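Bellow: grasp-moment labeller, data card

3 comments | 8 shares

Bellow reads recordings from hand-held grippers and guesses when the fingers close on something. Guesses is the right word. The old readme, written at Agyeman, said "detects", and I have taken that out.
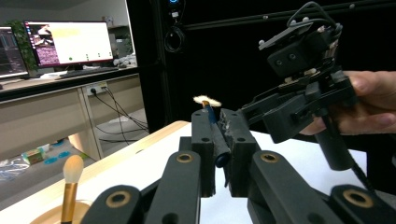 Makeup brush held upright in the pads, a second one standing in its holder.

The release has 300 clips, 8 of them checked by hand. I would not quote an accuracy figure from 8 clips and I'd ask you not to either. Thin handles against a black backdrop are where I trust the labels least.

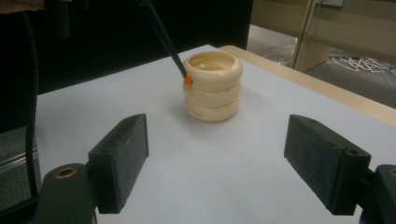
Contact is the label I argue about most with Aminu Babalola. His view is that any touch counts. Mine is that a stick with an orange tip resting against the top of three stacked rings should not get the same tag as a closed grip, and at present it does. Set touch_as_grasp to false if you agree with me. The default stays until April.

The smoothing window is 100 frames, picked by eye. Lanby uses the same value, but they copied it from us, so please don't treat that as support.

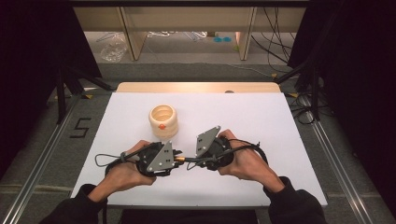

Shorten it and you get flicker; lengthen it and short grasps vanish. Neither has been tested properly. Two-handed clips get one label track per gripper and nothing checks that the tracks agree.

Related
Claltardale clock sync notes
Lanby label viewer
Bellow changelog

Last edited 15/03/2025 | Contact | Back to top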